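**Ticket: customer list loses rows on import to Vornska**
Opened 7/14/20, Tidesbridge office

We have exported our customer list from Trallach as a CSV file, and we want to import it to Vornska. The file has 2,000 rows. After the import 86 of them are missing. There is no error message, only the green text "Import finished".

I have tried it 3 times with the same file and the number of missing rows is always the same. I also tried a different browser, and it did not help.
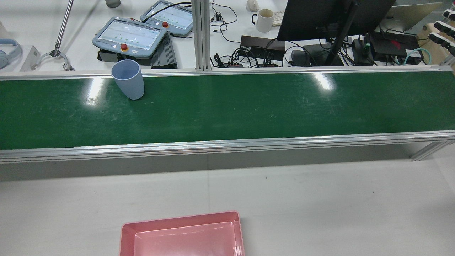 Hellwig: Thank you for the report. Could you please open the export in a plain text editor, not in the spreadsheet, and look at one missing customer and the line before it? Please also tell us which separator you chose in the import window.

The separator is a semicolon, in the export and in the import. I opened the file in the text editor as you asked. The first missing customer is there, with name, street and postcode, all correct. In the line before it, the "Remarks" field begins with a double quotation mark and the mark is never closed.

I have then checked ten more missing customers. 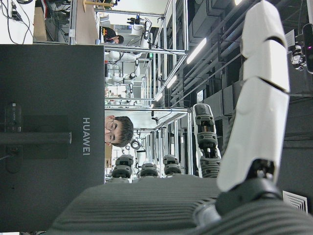
In all ten it is the same: somebody has written a size in inches in the remarks, or has started a quotation and forgotten the end. I suppose Vornska reads everything until the next quotation mark as one long field, and so the following customer is swallowed.

What I did:

1. Made a copy of the export file.
2. Exported again from Trallach with the option "Escape quotation marks" switched on. It is under Advanced and it was off.
3. Deleted the test import in Vornska, otherwise we would have every customer double.
4. Imported the new file.
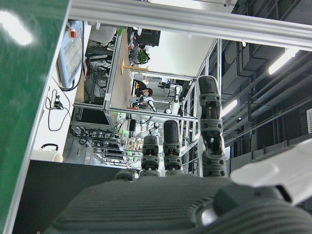
*Dark grey fingers, ribbed palm.*

Result: all rows are now in Vornska. The import took about 2 minutes.

One question is still open. The remarks with a line break inside are shown on one line only. It does not disturb our work, but I would like to know if this is intended. Please leave the ticket open until this is answered.

Status: waiting for Hellwig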